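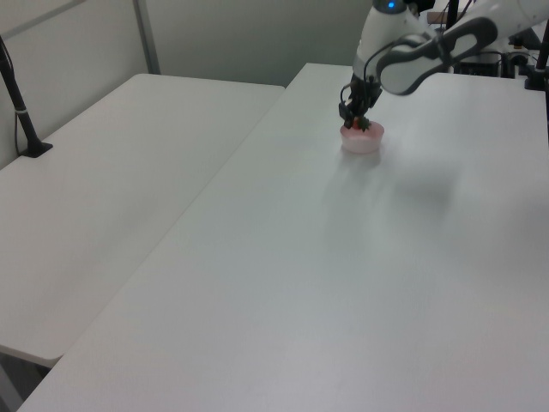 *Fig. 3. Small pink cup on the white table, with the red and green piece inside.*

## Setting out the Osell cup

Take your time with this part, and do enjoy it!

1. Wipe the big white table with a soft cloth and let it dry for 15 minutes (a cup of tea fits in nicely).
2. Stand the cup on the tabletop, open side up, well in from the edge.
3. Lower the red piece in gently, leaves upward, so the green tufts show near the top.

**Note:** If your second table stands beside the first, a narrow gap between them is perfectly fine. Just keep small pieces away from it, or you'll be down on your knees hunting for them.

**Caution:** The pieces in your Plillico set are for play and display only. Please don't heat them or put them in your mouth.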